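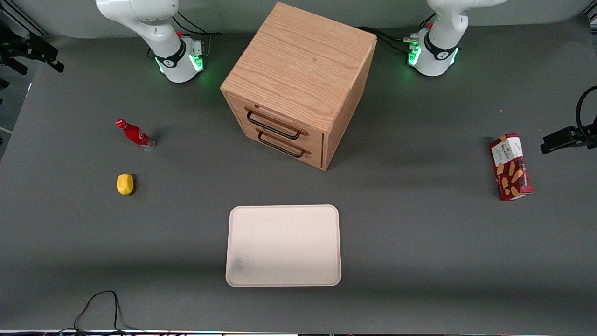
3.2 桌面小物与两屉木柜

图3 灰色桌面上的两屉木柜，以及白色托盘、红色瓶子、黄色小水果和红色零食盒。

先聊聊柜子吧，我对它是有点偏心的。前面3.1节讲的都是整间厨房的大收纳，到了这一节，我想把范围缩到一张桌面，看看人在面对几样零碎东西的时候，到底怎么决定“这个进抽屉，那个留在外面”。图3里这只浅橡木色的小柜子方方正正，上下两个抽屉，拉手是黑色金属横杆，两头装在木块上。我喜欢这种拉手，一根横杆摆在那儿，谁看了都晓得从哪儿下手（我们早先试过一款没有拉手、靠按压弹开的，受访者对着它按来按去，场面相当尴尬，后来就换掉了）。

柜子斜着放，是Brudeo预调查留下来的习惯。那时候我们把柜子正对着人摆，结果好多人压根没留意侧面，聊起“柜子有多深”就全靠猜。斜过来以后，正面和右侧面都露着，大家说起能不能塞得下，口气明显笃定多了！当然，斜放也有麻烦，抽屉拉开的方向跟桌沿不平行，托盘放得太近就会挡道。这一点我在第5节还会抱怨一次。

再说桌上那几样东西。水果、零食盒、瓶子，挑的时候我就一个念头：家家都有，而且谁也不觉得它们非得住在哪里不可。Szűcs的分类表把居家小物分成“有固定位置”和“随手放”两类，我读的时候老觉得中间缺了一大块，就是那种今天在桌上、明天在柜里、后天又回到桌上的东西。本文管这一块叫“游走物”，名字起得随便，用着倒挺顺口。

瓶子又单独有点意思。图3里它是横躺着的。瓶子立着的时候，受访者大多把它当成“摆着的”，没人急着动它；一旦躺倒，它就成了“没收拾好的”，往往第一个被提起来。同一个瓶子，换个姿势，待遇差这么多，我整理访谈录音的时候听得直乐。有位受访者的原话是：“倒着的东西会催我。”这句话我后来抄在了笔记本封面上。

Bornetance这轮一共访谈了93人，每人30分钟，录音转写后切成2319条表述，由我和另一位编码员分头标注。标注规则写在附录B，这里只提一条最容易吵起来的：受访者说“先放托盘里”，算不算收好了？我一开始坚持不算，托盘嘛，敞着口，东西还在眼皮底下。可是读到后面我动摇了，不少人把托盘看得跟抽屉一样正经，放进去就算完事，连语气都松下来了。最后我们给它单列了一个码，叫“半收纳”，为此又回头把前10份访谈重新标了一遍（累，但是值得）。

至于抽屉，上下之分比我预想的要紧。说到上面那个，大家爱用“顺手”“常用”；说到下面那个，就变成“备着的”“不急的”。柜子其实很小，上下两个拉手紧挨着，手多伸一点点就够到了，可这套说法照样成立。我猜这是从家里的大柜子、五斗橱那边带过来的老习惯，Clava的家庭走访材料里也有类似的讲法，留到3.3节再细说。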